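Kako: the questions I get asked most
Last updated Mar 12, 2021

Hello! I make Kako, a small paper zine about houseplants, from a back bedroom in Ludport. I write it, draw the wonky diagrams, fold it and lick the envelopes. These are the things people email me over and over, so have a read before you write in (but do still write in if it isn't covered, I like the post).
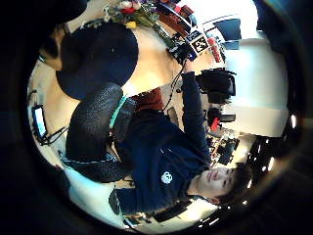
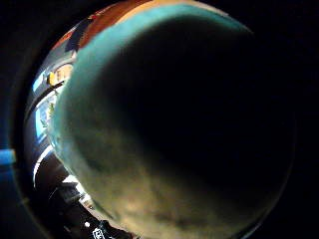
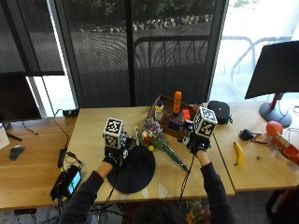 Flowers on a desk

What is in an issue?

Mostly letters, and mostly letters about plants that are sulking. There's a long piece in the middle on one plant (last time it was the spider plant, and yes, I did manage to fill that many pages), then a page of swaps, then whatever I've been reading. I don't do product reviews any more. I did a run of them years back and every single one came out as "it's a watering can, it holds water", and even I got bored.

How often does it come out?

When it's done! I used to say every month and then I'd be up at midnight with a long-arm stapler feeling sorry for myself. There is always one in November, though, as that's when everybody's leaves start dropping and they want company.

How do I get one?

Order through the Jinero page, which is the one with the green button. Pick either a single issue or the subscription. If you'd prefer to post a cheque, that's completely fine, write to PO Box 597, Ludport, and put your address on the back of the cheque as well as in the letter. Letters and cheques do get separated on my desk.

Jinero says my payment failed but the money has gone. Help?

Ah, this one. Give it a couple of days and it normally sorts itself out. If it doesn't, forward me the email with the long reference in the subject line (the long one, starting with J, the short one is no use to me) and I'll put you on the list by hand and argue with them afterwards.

Do you post abroad?

Yes, I love posting abroad. It costs more and it takes as long as it takes. Please write your address exactly the way your own post office likes it, even if it looks odd on my form. The form has a box marked "county" that it won't let you skip, so just put a full stop in there.

Can I send a cutting for the swap page?

Send me the words, please, and keep the cutting at home. The way it works is that you tell me what you've got and what you're after, I print it, and the two of you write to each other. I had a very squashed tradescantia through the door once and I've still got it, it's enormous now, but I can't be a foster home for the whole country. And please no plants across borders. The rules differ from place to place and I'm not able to keep track of them for you.

How should I pack a cutting for somebody else?

Damp kitchen roll round the cut end, a sandwich bag over that with an elastic band, then into a box, and not an envelope however tempting. Stuff the gaps with newspaper until nothing rattles. Post it early in the week so it doesn't sit in a depot. Skip frosty spells altogether. Succulents are the exception to the damp bit: let the end dry over for a few days and send them bare, in newspaper.

My plant has yellow leaves. What's wrong with it?

You're probably watering it too much. I know, I know. Stick a finger in up to the second knuckle, and if it feels damp down there, walk away and make a cup of tea for yourself instead. If it's only the oldest leaves at the bottom, one at a time, that's just age. If it's all of them at once, tip it out of the pot and look at the roots. Pale and firm is good. Brown and mushy means a trim and fresh compost, and then crossing your fingers.

Will you identify my plant from a photo?

I'll have a go! Get me one picture of the whole plant and one of a single leaf, front and back if you can. I'm good on ivies and hoyas, passable on ferns and absolutely hopeless on cacti.

What paper do you use?

More people ask this than ask about plants. The inside is 110 gsm recycled in off-white, and the cover is whatever coloured card Teuber, the paper shop down by the harbour, has too much of. That's why issue 47 was mustard. I wouldn't have chosen mustard. The people who liked it have been very loud about it ever since.

Can I get back issues?

Some of them. Anything from the thirties onwards I can usually find or reprint. The early ones were made on a photocopier with a streak down the middle, and the originals got wet under a leaking windowsill (a fern was involved), so those are gone unless you have a set, in which case please, please scan them for me.

Do you pay contributors?

In copies, and in a bit of money when there is any. If you want to write something, send me a line or two about the idea first. I like pieces about one particular plant in one particular room. I turn down general guides to light levels, as I've already printed three of those and they all disagree.

Can my shop stock it?

Yes please. Sale or return, flat stack by the till, and I'll throw in the little card stand if I've got one left. Tell me how many you'd like and whether you have a step at the door, because I deliver the Ludport ones myself with a trolley and one bad wheel.

I've moved house, what do I do?

Email me the old address and the new one together. Just the new one leaves me with two of you on the list.

Why is it called Kako?

It was the name on the pot of the first plant I ever kept alive past Christmas. The label had been torn and that was all that was left of it. I still don't know what the rest said, so if you've got a pot with the full label on, get in touch.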